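Rornberg opens second hand-held demonstration program for garment handling

9th January

Rornberg has begun a second round of demonstration recording for its garment handling work, this time using hand-held grippers in furnished homes in place of the remote-controlled arms it has relied on at its Gronow site. The company said the round will cover 88 garments and a target of 800 accepted demonstrations, with recording split between Gronow and Ustley.

The first round was carried out entirely by remote control. An operator sat at a leader arm with the same joint layout as the robot, and the follower arm copied each movement on a fixed table. That setup produced 200 accepted demonstrations, all of them folding or flattening tasks on T-shirts and towels. Rornberg described the data as clean but narrow. The table, the lamp and the backdrop were the same throughout, and policies trained on the set lost accuracy when the cloth was placed on a soft surface.

In the hand-held method the operator carries the gripper to the garment and performs the task directly. A camera on the tool records the approach and the grasp, and the tool's path is recovered afterward from the video and the motion sensor. Finger opening is logged on the same clock. No arm is present during recording. The finger geometry matches the gripper fitted to the company's follower arms, so that a grasp shown by hand can be replayed with the same contact points.

Tasks in the new round are limited to picking up, spreading and turning right side out. Folding has been left for a later stage. Elastic waistbands are treated as a separate class, as they gather when released and give the fingers several layers to close on. Operators are instructed to take one layer where they can reach it and to mark the take if the fingers close on more. Marked takes are kept in the set with a label and do not count toward the target.

Processing is handled by Pultomska, the software package Rornberg released last year for aligning tool paths with video. Version 2 adds a check for tracking loss, a common fault when the camera comes close to plain white fabric and has few features to follow. Takes that fail the check are rejected before they reach an annotator. Rornberg said the rule is strict and will discard some usable material, but that repairing a drifting path by hand costs more than recording the task again.

Remote control will continue at Gronow for tasks where force matters, including pulling a sleeve through and closing snaps. The leader arms there return a measure of load to the operator, and the hand-held tool does not log it. The two sets will be stored in one format with a field giving the recording method.
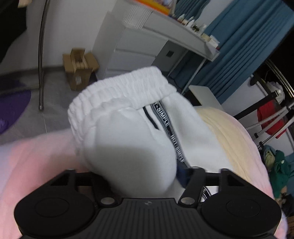 Can demonstrations recorded with a hand-held gripper be used on a robot arm without changes?

Only in part. The tool path has to be converted to the arm's own coordinates, and any motion outside its reach or speed limits must be removed or slowed down. Finger opening carries over directly when the two grippers share the same geometry.

Rornberg plans to run the first replay tests on a follower arm at Gronow once the Ustley recordings have passed the tracking check. Results will be reported separately for soft and hard surfaces. The company has not said whether the demonstrations will be made available outside its own projects.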